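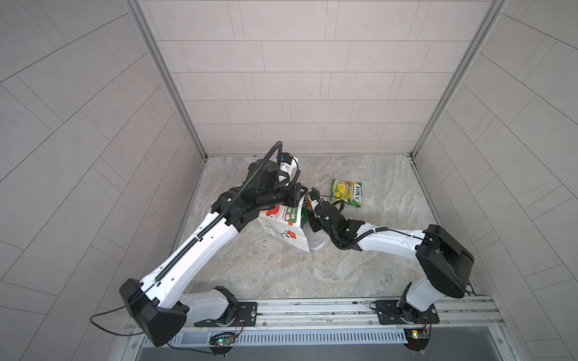
Introduction to Digital Photography
Week 8 handout: Exposure and metering
Tutor: Maribel Bermúdez

Bring your own camera and a charged battery. Phones are fine for the first half of class but you will need manual control for the second.

1. The three settings

Exposure depends on aperture, shutter speed and ISO. Moving any one of them by a full stop doubles or halves the result. Going from f/4 to f/5.6 lets in half the light. To get it back, slow the shutter by one stop (1/125 to 1/60) or raise the ISO by one stop (200 to 400).

Most of you have been leaving ISO on auto. Turn it off for this week's exercises, or the camera will undo your changes while you are making them.

2. What the meter does

The meter in your camera reads light reflected off the subject and aims for a mid-grey. It has no idea what colour the subject is supposed to be. Snow comes out dull, and a black dog comes out washed out and greyish.

Exposure compensation fixes this. For a mostly white subject start at +1 and check the histogram. For a mostly dark one start at -1. Small steps of a third of a stop are usually enough after that.

3. Metering modes

Matrix or evaluative: reads the whole area and makes a guess. Good for everyday use.
Centre-weighted: favours the middle. Handy for portraits.
Spot: reads a very small circle. Use it for a performer on a dark stage, or the moon.

Names differ between makers, so check your manual. Remember to switch back after using spot – it is easy to forget, and the next day's pictures will be all over the place.

4. Reading the histogram

Dark tones are on the left, bright tones on the right. A spike pressed hard against the right edge means highlights have clipped, and lost detail there may not come back even from a raw file. There is no correct shape.

5. Exercise

Photograph a white towel, a grey jumper and a black jacket in the same light, each filling the viewfinder. Use aperture priority at f/8 with no compensation. Then repeat all three with the compensation you think each one needs. Keep the files in order and don't edit them.

Hand in your six files by November 5, 2025. Ha-rang Seol is marking this one, so send questions about file formats to Ha-rang.

Reading: course reader, chapter on light meters. The section on handheld incident meters is optional.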